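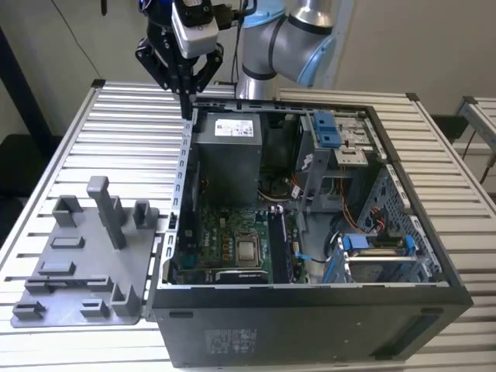 Home Contents Random article Recent changes Help

Computer case

A computer case (also tower, chassis, cabinet, or just "the box") is the enclosure that holds most of the parts of a desktop computer. Usually not the screen, keyboard or mouse. Some people call the whole thing "the CPU" or "the hard drive", both wrong strictly speaking, both very common in offices and schools.

Purpose

Holds parts in place. Keeps fingers and pets out. Guides air. Also blocks some radio noise, if the case is metal and the panels are on properly. A computer will run without a case, laid out on a table, and testers do this all the time, but dust and static are a risk and there is nowhere good to mount the power button.

Materials

Mostly sheet steel. Cheap, stiff, heavy. Aluminum is lighter and costs more, and dents easier. Front covers are often plastic even on a steel case. Side windows were acrylic at first, which scratches, then tempered glass, which doesn't scratch much but shatters if set down corner first on tile. A few small makers sell wood cases. Heat is less of a problem with these than people expect, static and shielding more so.

Sizes

Case size mostly follows the size of the main board. Common groups:

Full tower. Big, sits on the floor. Room for long graphics cards and many drives.
Mid tower. The usual home size.
Mini tower. Shorter, fewer slots.
Desktop. Lies flat, screen on top. Standard look of the 1980s, now rare outside of offices.
Small form factor. Catch-all term, no agreed limit. Anything from a shoebox down to a paperback.

Names are not a standard. One maker's mid tower is another maker's full tower, so buyers are better off checking the actual measurments and the longest card the case will take.

Layout

In the typical tower the main board is screwed to a metal tray on small brass posts called standoffs. A missing standoff is not a disaster. An extra one in the wrong spot can be, as it may short the back of the board. Ports come out at the rear through a cutout, covered around the edges by a thin stamped plate. Below that, the expansion slots, each closed with a bracket until a card goes in. On cheap cases the brackets are punched out of the same sheet and have to be twisted off, and can't be put back.

The power supply went at the top for years. Moved to the bottom in most designs since, with its own air intake and a filter. Drive bays shrank at the same time. The wide bays for disc drives are mostly gone from new models, a sore point for people who still use discs.

Cooling

Air normally comes in the front and leaves at the back and top. More fans in than out gives positive pressure, which keeps dust out of the gaps. More out than in gives negative pressure, sometimes a bit cooler, dustier. The difference in temperature is small either way. Cable clutter matters less than forum advice says, a blocked front panel matters more. Solid glass fronts look nice and choke the fans.

Noise comes from fans, drives, and the panels humming along. Foam sheets on the inside help with high tones and do little for low ones. Rubber washers under the drives help with the low ones.

History

Early home computers often had the keyboard and the board in one shell. Separate boxes spread with office machines in the 1980s. Towers took over when desks filled up and screens got too heavy to stack. Beige was the default color up to the late 1990s, then black, then glass and colored lights.

Small makers came and went. Plumach sold a riveted steel tower with 6 wide bays and a carry handle, and is remembered mainly for the handle. Sanum made slim cases for clinics and front desks, with wipe-clean fronts and no top vents. Production of its last line stopped after 700 units. Nulmont, still trading, sells flat-packed cases that the buyer bolts together. The Ametepe, a cube design with 2 chambers, put the power supply behind the board instead of under it, an idea that turned up later in many other cubes.

Care

Unplug first. Open the side, blow the dust out, hold the fan blades still while doing so. Filters can be rinsed but should be fully dry before they go back. Every few months is plenty in a clean room, more often on carpet or with pets. Screws are of two thread types that look alike, coarse and fine, and forcing one into the other's hole strips it.

Disposal

Steel and aluminum shells are easy to recycle once stripped. Plastic fronts less so, offen thrown out. Older cases can be reused, as board mounting holes have changed very little, though the front connectors may need an adapter.

See also: Power supply, Main board, Rack mount, Case fan

Page last edited Jul 19, 2023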